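## 4. Folding T-shirts on the Table 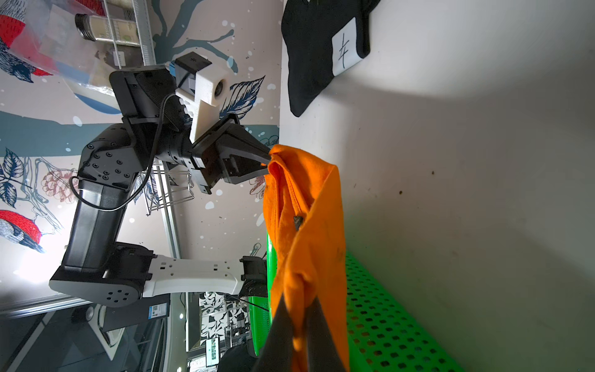

Wilma Dekker asks whether an old, creased shirt with a mark on the front is even worth folding properly. Yes, and it's the best one to learn on! A soft, well-worn tee has lost its stiffness and tells you right away when your tension is uneven. Save the crisp new ones for later.

This section covers short-sleeved shirts in sizes from child's medium up to adult XL. For sweaters and anything with a hood, go to Section 6. You should already have set up your Stillell folding table as described in Section 2, with the top level and both leg locks pushed in.

### Before you start

- Wipe the tabletop. Lint and specks move to dark cotton in no time.
- Take rings and bracelets off. Jersey snags easily.
- Decide where finished shirts will go. A shallow tray, a drawer or a shelf all work, but measure the inside width now - you'll need it in step 6.
- Sort out anything with a stain or a hole. See "Marks and holes" below.

> **Caution:** Don't fold a shirt that is even slightly damp at the seams. Feel the collar and the underarms first, as they take the longest to dry.

### 4.1 Stretch and straighten

1. Pick the shirt up by the shoulder seams, one in each hand, and give it two good shakes. Most of the twisting drops out at this point, and it's very satisfying when it does.
2. If the body is still bunched, hold the garment up lengthwise, one hand at the top edge and one at the bottom, and pull gently until the side seams run straight. Keep the pull steady. Jerking it stretches the hem and leaves a wave that no amount of folding will hide.
3. Turn it end for end and repeat. Thin cotton usually needs only one pull, while heavy cotton may want three.

**Note:** A shirt that twists back on itself every time was probably cut slightly off the grain. You can't fix that at the table. Line up the hem and the collar and let the side seams wander a little.

### 4.2 Lay flat and fold

4. Lay the shirt face down with the collar away from you. Smooth from the middle outward with flat palms, then run a finger along each sleeve to open it.
5. Fold the right side in toward the center, making a straight line from the middle of the shoulder to the hem. Fold the sleeve back on itself so that its edge sits on that line. Do the same on the left.
6. Check the width of the long strip you've made against your tray or drawer. If it's too wide, open both sides and bring them in farther. Changing it here takes a few seconds, and changing it after step 8 means starting over (I have done this more often than I'd like to admit).
7. Bring the hem up to just below the collar. Leave a gap as wide as your thumb.
8. Fold once more in half for a drawer, or in thirds if you want the shirt to stand upright.
9. Turn it over, press lightly, and put it away with the smooth fold facing up.

**Tip:** Work in batches by color. All the orange ones, then all the black ones, and so on. You stop thinking about where things go, and the stacks look wonderful!

### 4.3 Labeling a stack

If several people share one table, a small paper tag on top of each stack saves a lot of unfolding. Write on it by hand, with a name, a shelf side or a single character that everyone in the house can read. Use a loop of string or a loose clip. Don't pin through the cloth, and don't use tape, because the glue stays behind on jersey.

### Marks and holes

Look at the middle of the front while the shirt is stretched out in step 2. Small spots are far easier to notice under tension than on a flat pile. When you can't tell a stain from a hole, put your hand behind the cloth and look for skin.

- **Stain:** set the shirt aside and treat it before the next wash. Folding it in won't make it worse overnight, but a week is too long.
- **Hole:** mend it, or move it to the paint-and-garden pile.

### Practice

Give yourself 13 shirts and a quiet evening. The first few will be lumpy. Leave them lumpy, finish the batch, then refold the first one and compare it with the last.

Next: Section 5, Long sleeves and button fronts.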